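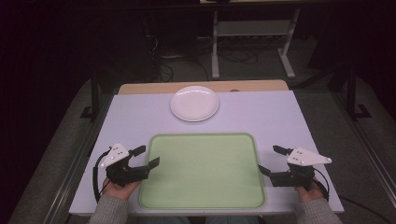
The Kadberg tray in pale green, with a white plate behind it.

Kadberg serving tray, large, pale green
Reviewed by Ayane Ikeda, 24 Jan 2024

I was looking for a tray for a long time. My old one was round, and two dinner plates never sat well on it. The Kadberg is a rectangle with rounded corners, and the middle is flat, so a plate stands level wherever I put it. I paid 25 pounds in the Goladine shop, which I find a fair price but not a cheap one.

The colour is softer than I expected from the website. The border is a little darker than the centre and I like this very much. With white plates it looks fresh. My friend Adjoa thinks it looks like a hospital, so please see it in a shop first if you can.

The border is raised, and a small spill of tea has stayed inside it until now. For soup I would still walk slowly. There are no cut-out handles. You must take it by the edge, and when it is full my fingers become tired on the stairs.

Size is my main complaint. It covers a big part of a small table, and it did not fit in my kitchen cupboard, so now it lives standing up beside the fridge. Measure your shelf before you order.

Washing is easy by hand. I have not tried the dishwasher, as the label on mine came off and I could not read the advice any more. After two months of breakfasts I see one thin scratch near a corner.

I would buy it again, but in the medium size. Delivery to the shop was free.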